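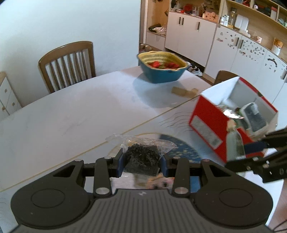

Bagging and boxing at the kitchen table, one gripper on the zip bag and one on the box.

Posted January 6, 2018
Print this post | E-mail this post

I've been meaning to write up the soft bag result. The question Efua Ansah and I started with was simple. If you collect demonstrations with hand-held grippers and no robot, how much does it matter that they come from more than one home?

We collected 400 demonstrations of a two-handed packing task. One hand holds a cardboard box and tilts it, the other brings over a bag and puts it in. Half came from a single kitchen and half were spread over 30 homes. We trained one policy on each half, with the same settings, and ran both on the arms at Plarkano.

In the kitchen it was trained on, the single-kitchen policy did slightly better. In two kitchens neither policy had seen, it mostly failed at the grasp. It closed too high on the bag and got only the crinkled top. The mixed policy went lower, where the contents give the pads something to press against, and finished about 30 more runs than the other one.

Clear bags were still the worst case for both. Haris Ansari thinks the wrist view loses the edge of the plastic against a white table. I think the bigger problem is timing between the hands, as the box hand often starts to level out too early. We haven't separated the two yet.

Next I want to repeat it with the box hand fixed in place. Samina Khattak is writing the script for that now.

Print this post | E-mail this post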